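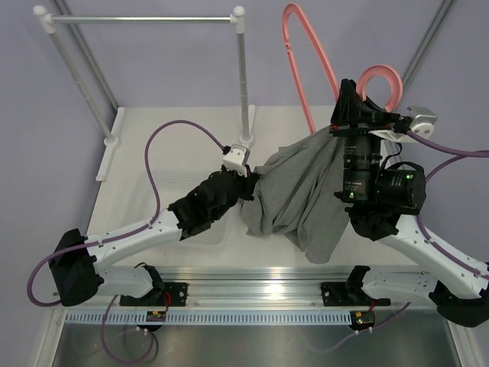

4. Tuning the two-arm hold in Findix

By now you should have both arms talking to Findix and the joint check from section 3 showing all green. If it isn't, go back and finish that first. I've tried skipping ahead and it cost me an afternoon.

This section gets the arms to hold a piece of clothing between them and keep it there while the planner works out what to do next. That sounds like the easy bit compared with folding or hanging! But a bunched-up garment hides most of its own edges, and if the software gets confused about which arm has which end, everything after that goes sideways. So we'll take it slowly.

Before you start

You'll want the workspace file you saved as part of the joint check, and one plain garment. I like something gray or another flat color with no print, and not too stretchy. Keep the stripes for later.

Caution: Keep your hands out of the cell whenever the Arm Link button in Findix is lit. With the link on, moving one arm moves the other one too, and it's easy to forget that when you're only looking at the one in front of you.

4.1 Set up the hold

1. Open your workspace file and go to Tasks, then Two-Arm Hold. Findix makes a fresh task with both arms listed as "unassigned."

2. Click the left arm in the 3D view and choose Leader. The right arm becomes Follower by itself. You can swap them if you like, but the screens in the rest of this guide assume left is leading.

3. Set Speed Limit to 16 percent. Yes, it's slow. You can bring it up once you trust the thing.

4. Press Teach and jog the leader to the first end of the garment. Close the gripper, then press Mark Grip.

5. Do the same with the follower at the other end. Findix draws a line between the two grips and calls it the span.

6. Press Arm Link. The button lights up and the span line turns from dotted to solid.

7. Use the Lift slider to raise both arms together until the cloth hangs between them. Stop there and save.

Note: If the span line stays dotted, one of the grips didn't register. Open the Grips panel and see which side has a blank pose, then redo only that side. There's no need to start over.

4.2 Set the span

The span is how far apart the two grips are allowed to get. Too wide and the arms end up in a tug-of-war. Too narrow and the cloth bunches up so much that the cloth tracker (Mukness, if you went with the default install) loses the outline. I lean toward narrow for the first run, because a crumpled garment is only annoying and a pulled one can trip the force stop.

1. In the task, open Span and press Use Current. That stores today's distance as your starting value.

2. Set Slack to 60 mm. This is the extra length the planner pretends is there, so it never plans a path that ends with the cloth tight.

3. Turn on Force Watch for both arms. Leave the sensitivity on Medium.

4. Press Dry Run. Nothing moves – you just get the planned path in the 3D view. Look for any spot where the path squeezes past your rack, hangers or anything else standing on the table.

Caution: Findix only avoids things you've told it about. If there's a hanger or a rack in your cell, it has to be in the workspace file as an obstacle, or the planner will happily go right through it. Ekua Addo, who wrote most of the planner, suggests drawing obstacle boxes a bit bigger than the real thing, and I've been doing it her way ever since.

4.3 Check what the tracker sees

1. Open View, then Cloth Overlay. Mukness paints its best guess of the garment outline over the camera picture.

2. Wait for the confidence bar to settle. On my machine that takes around 3 seconds.

3. If the overlay grabs part of an arm or a cable as "cloth," open Masks and press Mask Robot. This uses the joint positions to blank out the arms. Cables aren't in the robot model, so paint over those by hand with the brush tool.

4. Press Freeze Mask only if nothing in the background is going to move.

Note: A low bar on a bunched-up garment is normal, and you can carry on as long as both grip points show a filled circle. What you don't want is the two circles swapping sides. If they do, press Pin Labels, clear the overlay and let it settle again.

4.4 First live run

1. Press Arm and keep a hand near the stop button.

2. Press Run Once. The arms should make a small move up, pause, and come back to where you saved them.

3. Check the log for "span ok." If you see "span drift" instead, raise Damping by 2 and run it again.

4. When you get a clean run, save the task under a new name. You'll load it again in section 5, where we finally get to spread the cloth out.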